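Share 8 | Comments 0

Gadular puts gripper upkeep ahead of speed claims

Wed 4 May: Gadular has reset the service interval on its Hegyi cell to 2,000 cycles, well short of what the sales brochure promised. "I don't believe brochures," said maintenance lead Orsolya Boros. "We check finger travel in the simulator, then on the floor."

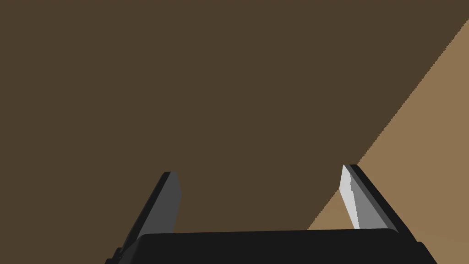
Simulated view of the two-finger gripper, open and empty.

Whether the colour-coded wear log helps is unproven. Figures are due in June.

Contact: Solange Kennedy, Gadular
Back to top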